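### 4. Loading the Stamside tote

The card sewn into the packaging says the bag holds 50 pounds. Treat that as a hope. We stop at 14.

1. Stand the bag on the floor with both handles folded outward.
2. Put soft things in first: gloves, a hat, a kneeling cloth.
3. Add hand tools last, blades down. Leave wet ones out.
4. Lift by both handles.

**Caution:** "Self-standing" is Stamside's word. Canvas slumps, and a trowel point will find the bottom seam sooner or later.
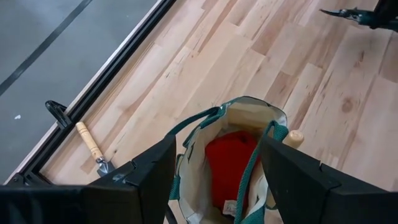
Varghese disagrees with step 3 and wants the trowels kept out of the bag altogether, in a roll or a bucket, as the lining gets gritty and never comes clean.

**Note:** The claim of 2,000 lifts per handle comes with no test we could find. Check the stitching every July and quit using the bag if a thread pulls.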